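Workshop Tips: Showing a Robot a Job by Hand

These tips are for people using hand-held grippers to record demonstrations at the bench, with a short section at the end for those who drive an arm by remote. They come from our own work at the Cotden shop. We use the Wendik tool holders and the Mallus recording software, but most of what follows applies to any set.

Before you start

Put everything the job needs within reach and clear away the rest. If you have to put a gripper down to fetch something, stop the recording first.

Mark the starting spots with masking tape. A small L at one corner of each part is enough. Move the tape after every batch so the robot doesn't learn a single spot and fail everywhere else.

Wipe the jaw pads with a damp cloth and let them dry. Foam pads pick up dust quickly, and a dusty pad lets thin stock slide. Don't use solvent on foam.

Check the markers if your grippers carry them. A marker with a lifted corner or a scuffed face should be replaced. Keep spares flat in an envelope.

Clean the lens last, after you have finished handling everything else.

Picking up thin, flat things

Cards, labels, gaskets and shims give beginners the most trouble. Don't try to pinch a card that is lying flat on a hard surface. Slide it until one edge hangs over the side of the bench, then close the jaw on that edge. If the job doesn't allow for that, stand the cards in a slotted block.

Close slowly. Soft jaws bend before they grip, and a card caught too fast will turn as the pads come together. Once it is held, wait a beat before you lift. That short pause makes the recording easier to cut later.

With a V-shaped pad, let the card sit down in the bottom of the notch. Held near the tips, it tends to swing. 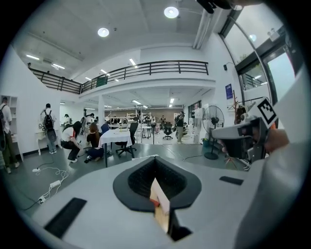
One reader in the Paul workshop wrote in to disagree about the pause. A beat after every grip teaches the arm to dawdle, the letter said, and over a long batch the wasted time adds up. Their shop pauses only when a part changes hands and trims the rest in the software.

We tried it their way in April. For stiff parts it works well and we have dropped the pause. For card and thin rubber we still keep it, and we trim the longer ones afterward.

Passing a part between two grippers

Bring the second gripper to the first, and keep the first one still. If both hands move, the part gets bumped.

Close the second jaw fully before you open the first. Then move the empty one straight back along its own line – a sideways pull drags the edge of the part with it.

Keep your fingers behind the jaw the whole time. It is tempting to straighten a crooked part with a fingertip, but the robot has no fingertip to use. If you can't fix it with the grippers, throw out that take.

Keeping takes useful

Work at the speed you would use to show a new coworker. Going very slowly makes jerky recordings.

Keep small recoveries. If a part slips and you pick it up again cleanly, save the take and label it. Arms that have only seen perfect runs do badly when something shifts.

Take a break after 8 takes. Hands get tired and wrists start to drop, and you will see it in the data before you feel it.

Use at least 2 people for any job you plan to record in bulk. Everyone reaches a little differently, and the mix helps. Our card sorting set came to almost 4,000 takes, and the weakest part of it was a long stretch recorded by one person in one sitting.

Write the task name, the operator and the pad type in the notes field before you press record. Mallus will let you leave it blank, so make it a habit.

If you are driving the arm by remote

Sit where you can see the jaw directly, and use the screen as a second view. Depth is hard to judge on a screen alone.

Turn the speed down for the first few runs with a new part. Keep the stop button by your free hand, and move it when you change seats.

Stay out of the arm's reach while it is powered, even to pick up a dropped washer.

Putting things away

Store grippers with the jaws open. Foam left squeezed overnight keeps the dent, and the grip will be off in the morning. Charge the batteries on a hard surface, coil the cables loosely, and copy the day's takes to the shared drive before you shut down.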